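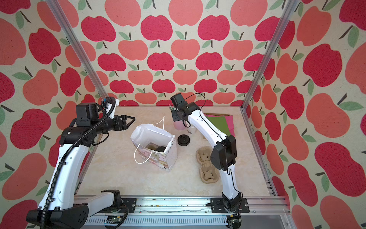 I want to write a few posts on a question I get from my relatives every time we meet: can the machines do our chores yet? My relatives mean ironing. I mean packing, because packing is what I did for a living.

2/ For 3 years I packed drinks orders at Rolldale, a small shop that sent out takeaway sets for office parties. Cups, lids, a pulp carrier, and a paper bag with string handles. On my last big day in August we sent 663 bags. My hands remember it better than I do.

3/ People think that the heavy things are difficult for a robot. For this kind of job I believe it is the light things. A paper cup weighs almost nothing, so the smallest push moves it. Hold it too hard and it becomes an oval. Hold it too softly and it stays on the table.

4/ Then there is the bag. A new worker needs one morning to learn the bag. The opening wants to close, the handles fall inwards, and if you catch a handle with your sleeve the whole thing goes over. Every bag in a bundle opens a little differently. For a machine with two fingers on each arm this must be a very long morning.

5/ I have read the claims. Zarnidetti writes on its website that its arms are "ready for the packing bench". I wrote to them and asked which bench, and what they do with a carrier which is a bit bent. They sent me a brochure. It was a nice brochure with no bent carriers.

6/ So what would make me believe it? I made a small list.
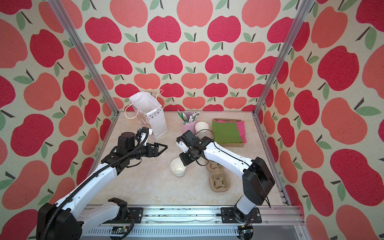
7/ First, one cup at a time from a stack. Paper cups stick together, and you often take 2 when you want one. We felt it with the thumb and gave a small twist. I would like to see an arm notice the second cup before it is in the carrier.

8/ Second, the carrier itself. The cup must go down into its place and stand straight. A person presses a little and knows when to stop. I don't know how you write "a little" in a program, but I suppose that somebody is paid to find out.

9/ Third, a whole shift. One good bag is a demonstration. Our full daily target at Rolldale was 951 bags and we did not reach it, but we also did not need an engineer beside us with a laptop.

10/ A friend in Brumau, who fits kitchens, disagrees with me. He says that a slow machine is fine at home, where it can take all evening to put the cups away and you are asleep. This is a fair point. At home I would forgive almost any speed — I would not forgive my grandmother's glasses on the floor.

11/ My answer for now: sorting, yes. Moving boxes, yes. Soft, light and folded things, not yet without a person near. I would be glad to be wrong, my wrists also.

12/ Someone asked if I am afraid for the jobs. A bit, yes. Amin, where I work now, still has people on every bench, and I hope they are asked before anything is bought. They know which bags are bad.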